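What I Drink Now When I Don't Drink Soda

November 6, 2025

In June I stopped buying soda. There was no doctor behind it and no big decision. I was cleaning my kitchen in Ondia and I took out the recycling, and the bag was so heavy with cans that I had to rest on the stairs. I felt a little ashamed. So I told myself I would try 30 days without it, and then I would see.

The first week was bad. I had headaches every afternoon and I was not nice to talk to on the phone. I think it was the sugar, or maybe the caffeine, because I used to drink cola with lunch and again when I came home. Plain water was boring for me. I know people say that water is the best drink in the world, and I believe them, but my mouth did not believe them.

What helped was tea. In the country where I grew up, tea is a thing you drink when you are sick, with a lot of lemon and honey in it. I never thought about it as something for a hot day. But there is an Asian grocery near the Badavine bus stop, and they have a refrigerator with bottled teas, many of them with no sugar at all. I began to buy one each time I passed, always a different one.

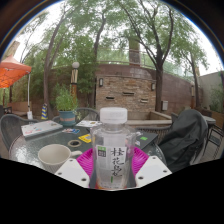
桂花乌龙, osmanthus oolong.

Osmanthus is a small flower, and the smell is something between apricot and a very soft honey. When I first read the name I had to look it up, and I still say it wrong. It is put together with oolong, a tea that stands in the middle between green and black. The flower makes you think the drink will be sweet, and then it is not sweet, and this surprised me so much that I drank half of the bottle standing on the sidewalk.

I tried others too. Barley tea tastes like bread crust, and I like it with food but not alone. Jasmine I find too strong, a bit like drinking someone's perfume. There was one green tea so bitter that I kept it in the refrigerator for 7 days before I gave up and used it to cook rice. The rice was good, by the way. Only a little salt is needed.

After some weeks I noticed that bottled tea has its own problem. I was making a heavy recycling bag again, with plastic in place of cans. Also it is not cheap when you buy it every day. So I bought a glass pitcher at the Lindgren flea market and learned to make cold tea at home.

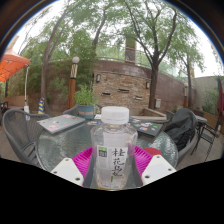

It is very easy and I wish I had started sooner. I put two spoons of oolong leaves in the pitcher, fill it with cold water from the tap, and leave it in the refrigerator overnight. In the morning I pour it through a strainer. Cold water does not take out so much of the bitter part, so even cheap leaves come out soft. If you have dried osmanthus, a small pinch is enough. The first time I used a full spoon and it tasted like soap.

Now I carry it to work in an old thermos. My office is in Semari, 26 stops on the slow train, and most days the thermos is empty before I arrive. My coworkers asked what it is and some of them tried it. One said it tastes like nothing. I understand this, in June I would have said the same. I think the tongue needs some time to become quiet after so many years of soda.

I did drink cola again, I want to be fair. It was at a wedding at the end of summer, and I finished the glass, but it left a sticky feeling on my teeth that I don't remember from before. I have not bought any for home.

For the winter I want to try roasted oolong, made hot. If you have a favorite that is not too expensive, please write it in the comments. I already have too much jasmine.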